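OK I have to talk about my street's hard rubbish fortnight, it is the best two weeks of the year and I will be insufferable until it ends. Thread!

Our street is called Dundura Parade and it has 86 houses on it. Every February and every November the kerb fills up and we all go for a wander after tea, pretending we're walking the dog. I don't have a dog. I borrow my neighbour Mererid Owen's.

Best find so far: a proper old piano stool with the lid that lifts up, and sheet music still inside! Waltzes mostly. Someone had pencilled "slower, Joan" on nearly every page and I think about Joan a lot now.

Second best: a box of jam jars, all with lids. If you make marmalade you'll know what that means. I carried them home in three trips and my arms were jelly.

Thitima Suksawat from over the back got a whole bookcase. She measured it with her scarf, ran home, held the scarf against the wall, ran back and it was still there. I stood guard. Two blokes in a ute slowed down and I gave them my best look.

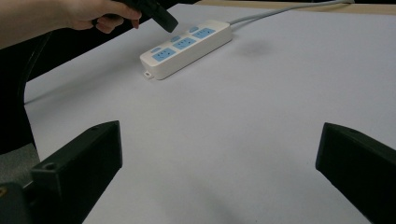 Anyway the bookcase is in her hallway and it fits with a finger's width to spare. She's painting it the colour of a ripe mango. I've seen the tin and I'm very excited.

Some manners, for anyone new to this. Don't tip a pile over to see what's underneath. If someone's sitting on their porch, say hello and ask. And put things back tidily, the truck crew have enough to do!

Also leave the good stuff where people can see it. I put my old bread maker out the front with the paddle and the booklet taped to the lid, and it was gone before I'd finished my cuppa.

Someone replied asking if I ever regret a find. Yes. The jigsaw. 1,000 pieces, a harbour with a LOT of sky, and when we got to the end there was a hole right in the middle of the lighthouse. Still framed it. It's in the loo.

The house at number 47 puts out plants every time. Spider plants, geranium cuttings in yoghurt tubs, once a lemon tree as tall as me in a cracked pot. That lemon tree now lives by my back step and has four lemons on it (FOUR) and I go out and look at them before work.

Mererid says when she moved in, in '69, people used to leave a chair out and you'd sit in it and have a yarn with the owner before you took it. I'd love to bring that back.

Last collection is 25th November for our side of the street. I'm still after a standard lamp, preferably with a fringe on the shade, and I'm not fussy about the colour. If you live nearby and you've got one going, please yell out, I'll bring marmalade!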